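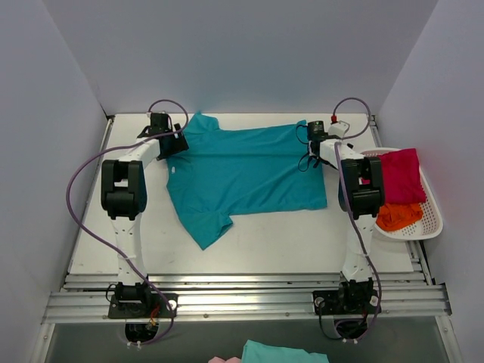 The two arms did not agree on the time

Since November I am responsible for the part of Jinimico that sends commands to the arms. Jinimico is our small runtime for the folding bench. It receives a short sequence of joint positions from the policy, cuts it in two, and gives the left half to one process and the right half to another. I did not write the first version, but I have changed so much of it now that I must answer for its mistakes.

The mistake I want to describe took me 12 working evenings, and I write it down mostly for myself, so that I can find it again when I do the same thing next year.

The symptom was like this. When both grippers held the shirt and should lift it together, one side of the cloth started to rise a little earlier than the other. With a towel you hardly notice. With a T-shirt the fabric gets pulled to one side, the sleeve turns under, and then the policy sees a shape which it almost never met in training and begins to hesitate. From outside it looks as if the policy is bad. Florencia Paredes, who trains our policies, had already started a new training run with more examples of twisted sleeves. I was happy with this explanation, because it was not my code.

Then I replayed one episode in Bovach, our log viewer, and for the first time I put the commanded position and the measured position of both wrists in one plot. The right arm was late. It was late by 38 milliseconds at the beginning of each chunk, and then it slowly came closer, and at the next chunk it was late again. A policy cannot produce such a regular pattern. I wrote to Florencia that she could stop the training, and she answered with one word that I will not repeat here.

My first idea was the camera. If the observation is old, the whole plan is old, so I spent two evenings checking the timestamps of the images. They were fine, and in any case an old image would delay both arms equally. I should have thought of this before and not after.

My second idea was the motor bus. Each arm has its own bus and its own USB adapter, and I suspected the right adapter of keeping small packets in a buffer. I exchanged the adapters. The delay stayed on the right side. 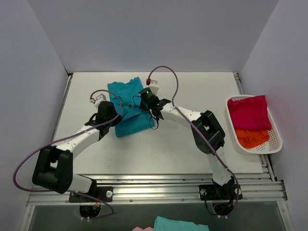 So it had to be in the code, and there I found it. Each arm process took the time at which it received the chunk and used it as the starting point for interpolation. It sounds reasonable when you read it. But the sender wrote the left half first, then did a safety check for collisions between the arms, and only then wrote the right half. The check was added later by Mwende Lyimo, and her check is correct. It was simply placed between two lines which everybody believed to be one step.

Why did the right arm come closer during the chunk? We have a small speed correction in the interpolator, made for the case when the computer is busy for a moment. It saw that the arm was behind the plan and made the motion a bit faster. So our own correction was hiding half of the problem, and it also made the lift uneven - first too late, then too quick. For cloth this is the worst combination.

The repair is short. The sender now decides one start time, a little in the future, and writes it into both halves. The arm processes do not look at their own arrival time any more. If a half arrives after its start time, the process refuses it and both arms hold their position. The collision check runs before anything is sent. I also removed the speed correction completely, and I was nervous about this, but I prefer to see a delay than to have it covered.

One thing was more difficult than expected: the overlap between chunks. Painemal, the module that blends the end of the old chunk with the start of the new one, did the blending per arm and with its own clock. Now it blends first, on the full vector of both arms, and the cutting in two is the last operation. This cost me 4 of the evenings, mainly because the tests for Painemal used fake clocks which always agreed with each other.

There is now a test where the two clocks disagree on purpose. There is also a new panel in Bovach that draws the difference between left and right start times. I ask everyone at Bindar to look at it before they blame the weights, me included.

What I have not solved is the grasp itself. The gripper closes with a different speed depending on how thick the fabric is, so two fingers that start together do not finish together. Mwende wants to wait until both report contact before the lift begins. I think the contact signal is too noisy for thin cotton, and we are still discussing it. I will probably try her version first, because it is less work to remove again.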